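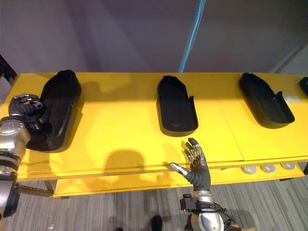 *Black trays in a row on a yellow table.*

A former boot factory and its yard on the edge of Meltville have been put up for sale as a single lot, with outline permission for homes on part of the land. The selling agent, Doltus, is asking for offers on the whole site and says it will not split it between buyers at this stage.

The property is known locally as the Lollow works, after the family firm that made boots there until the trade moved away. It is made up of a long brick building on two floors, a later single-storey workshop at the back, a gatehouse, and a cobbled yard that opens on to Mill Lane. There is also a strip of rough grass running down to the stream, part of which floods in most winters.

Under the outline permission, the main building could be turned into flats and the rear workshop taken down to make way for a terrace of small houses. The brick front, the clock over the entrance and the gatehouse would all have to stay. Full details of windows, roofing and drainage would still need to be agreed with the planning office before any work could begin.

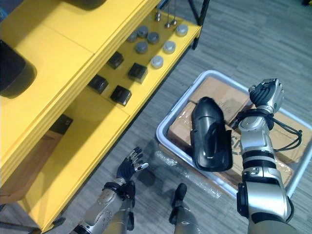
MELTVILLE, October – Doltus opened the gates to possible buyers for the first time this month. Viewings are by appointment only, in the mornings, and visitors are asked to wear stout shoes as the upper floor of the main building has had its boards lifted in places.

The agent's particulars give the floor space of the main building as 720 square metres, not counting the cellar. The roof was re-slated under the last owner but the gutters on the north side need replacing. Mains water and electricity are connected. The gas supply was capped when the boilers came out, and the buyer would have to pay for a new one if it was wanted.

Lucimara Cordeiro, who is handling the sale for Doltus, said most of the early calls had come from small building firms in the county, along with one or two people hoping to live in the gatehouse and let the rest.

"The gatehouse is the part people ask for by itself, and we have to tell them it comes with everything else," she said. "It has two bedrooms, a decent kitchen and its own bit of garden. If it were on the market alone I think it would have gone by now."

She said the seller would look at offers that depended on detailed planning permission, but would give more weight to those that did not. Buyers will need to show where their money is coming from before an offer is put forward.

Access is likely to be the main point of argument. Mill Lane is narrow, with cars parked along one side for most of its length, and it meets the main road at a bend. The outline permission sets a limit of 75 parking spaces across the site and asks for a footpath from the yard to the bus stop. It also says lorries must not use the lane before 8am while building is going on.

Neighbours were told of the sale by letter. Several of those living opposite objected when the outline plans went in, mainly over traffic and the loss of light to back gardens on the stream side. The height of the proposed terrace was lowered as a result, and its end house was moved further from the boundary wall. An earlier scheme, which would have cleared everything except the gatehouse, was turned down.

The stream bank is to be left alone. A condition on the permission keeps a strip of land free of buildings along the whole of the water's edge, and no fence may be put across it. The right of way that enters by the lower gate and comes out behind the chapel will remain open, although it may be closed for short periods during the work.

The particulars also mention a stone trough in the yard, the cast-iron hoist on the east wall and a set of fitted cupboards in the old pay office. All three are included in the sale. The bell that used to hang in the porch is not, and has already been taken away by the seller.

Almost 180 people had asked for the particulars by the end of the first week, according to Doltus. The agent has not published a guide price. Sealed offers should be sent to its Meltville office by noon on the closing day, which will be given to everyone who has viewed. The seller does not have to accept the highest offer, or any of them.
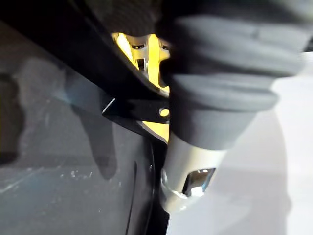

**PROPERTY IN BRIEF**

**Shop to let.** The corner shop at the top of Mill Lane, last used as a dry cleaner's, is to let on a new lease. The flat above is let separately and is not included. Rent is to be paid quarterly, and the landlord will consider any use apart from hot food.

**Café plan.** The Guimarães bakery has applied to put tables in the walled garden behind its premises in Chapel Street. The application asks for opening until 6pm, with no music outside. Comments can be made through the planning office until the end of October.

**Allotment land.** The field beside the allotments has been taken off the market. It had been offered as grazing, with a field shelter and a water supply. The owner has agreed to rent it to the present tenant for another season, and the gate on the lane side will be moved further up the hill to make room for a trailer to turn.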